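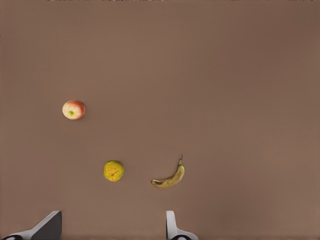
How long between litters, and is a co-ownership contract normal?

Posted in Dogs > Breeding and Showing
September 8, 2025

Hi everyone, long-time reader and first-time poster, so please be gentle with me! We have a lovely Standard Schnauzer bitch, Lui, who had her first litter in February. She raised the whole lot beautifully and all but one of the pups have gone off to their new homes. We kept a girl for ourselves, which was always the plan (well, it was my plan, and my husband came around to it).

My trouble is that the owner of the stud dog is very keen to do a repeat mating on Lui's next season, and I am dragging my feet. She has her coat back and her weight is good, and our vet at Neltton is happy with her, but she seems to be enjoying being a dog again and I'd love to get her back in the show ring while she's in such nice shape. She only needs 2 more wins to finish her title. Is it unkind to breed her again so soon, or am I being soft?

The other half of my question is about the paperwork. The stud owner has offered to waive the fee for the second litter if I sign a co-ownership on the puppy I kept, and the agreement runs until she has had a litter of her own. I've never co-owned a dog and I don't know if that's the usual way of doing things. I should say that we get on very well and I don't want to sour a good friendship over it.

Thank you in advance, and sorry for the essay.

SchnauzerMumAtLast
54 posts

grizzle_and_salt
703 posts

Welcome, and congratulations on your first litter! I've been in the breed a good while and I can tell you that worrying about your girl is a very good sign in a breeder.

On the timing, you'll get different answers from different people, and some very experienced breeders do go back to back with a healthy young bitch and then retire her early. Ask a reproduction vet about it, if you have one within driving distance, as they see far more of this than a general clinic does. The other thing to look up is the rules of your own kennel club and your breed club's code of ethics, which may well settle it for you. Ours wants a decent gap, and I've always left a season free regardless. My own girls came back into the ring after a litter looking better than they ever did before it — more body, more spring of rib, and a bit more attitude on the move. If Lui is in coat now I would enter her now. Harsh coats take so much work to bring on that it seems a shame to waste one in the whelping box.

As for the co-ownership, they're very common and most of them go along happily, but I have seen two end in tears and both times it was over something that hadn't been written down. Before you sign anything, have it in writing where the puppy lives, who pays the vet and the entry fees, who chooses the stud, who gets which pups, and what happens if she fails her hips or eyes or simply never takes. "Until she has had a litter" is the bit that would bother me. A bitch who never has a litter would be co-owned for the rest of her life, and you may need both signatures just to have her spayed. Ask for an end date, or for it to end once she's three or has been spayed on a vet's advice, whichever comes first.

You could also offer to pay the stud fee in full, keep the puppy in your own name, and do the second litter when it suits Lui. A good friend will understand that, and if you put it warmly I doubt there will be any bad feeling at all. We did the same with our Griline dogs years ago and I still share a grooming tent with the stud's owner at every specialty.

Do let us know how she gets on, and please post a photo of the puppy once her ears settle!

kultgate_kennels
12 posts

I'd skip a season. Ours always had one off and were happier for it.

Never done a co-own and wouldn't, too many signatures for my liking. Good luck with the title though, what colour is she?

SchnauzerMumAtLast
54 posts

Thank you both so much, I feel a great deal better. She's pepper and salt, and her daughter is the same but a shade darker at the moment. I've decided to enter Lui in the two fall shows and leave the mating alone until next year, and I'll ring the stud owner tonight with a cup of tea in hand. I hadn't thought about the spaying at all — that alone has put me off signing it as it stands. Off to find my stripping knife!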